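Sekier household unit, laundry and tidying package: review after a month of evaluation

The Sekier is a two-armed, two-legged machine sold with what its supplier, Pichon, calls a chores package. I had the use of one for the first part of July and gave it the jobs I would least like to do myself: handling towels, moving clothes off seating, and setting a sofa straight. The dishwasher module was not part of the loan and is not covered.

Setup took 74 minutes from power-on to first task. The manual is clear up to the section on hand calibration, which refers to menu items that have been renamed. Pichon's support desk answered in a day and sent a corrected page.

I logged 137 attempts. A single towel laid flat was picked up reliably. The same towel in a heap was another matter. The software looks for a corner, and with thick looped pile it often takes a fold for one, lifts, and has to put the cloth down and start again. Folding a bath towel took 9 minutes on average when it went well. I do it in well under one.

Dark knitwear was the weakest category. Black on black gives the vision system little to work with, and the hand closes on one layer or on several with no apparent preference. Stretch makes it worse, as the planner assumes the cloth keeps its length when lifted. Denim and cotton sheeting were better, and pillowcases better still.

Reach over low furniture is good. The arms cover the full depth of a sofa seat, though the shadows they throw across a pale surface slowed detection in strong light. Drawing the curtains helped. Cable management is poor for a product at this stage and needs redesigning before anyone runs it around children or a dog.

Noise is acceptable. Battery life was 50 minutes under load.

My rating is five out of ten. For a laundry room with one kind of item, I would look at the fixed-arm Braltus first.

Sofa and fabrics:
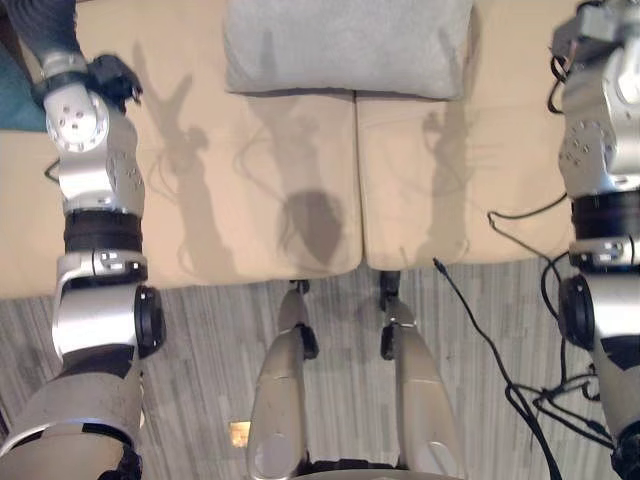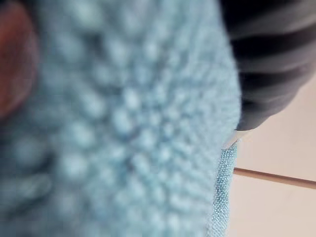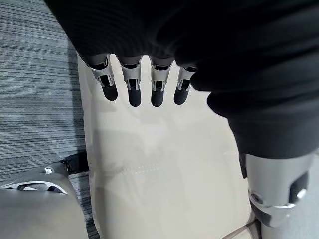 Delyth Meredith
Did you try it with the towels still damp from the line? We trialled a similar unit for hotel linen and the weight of damp cloth upset the grip far more than the colour did. Nine minutes a towel would finish the idea for us in any case, but I'd be interested in the pillowcase timings if you kept them.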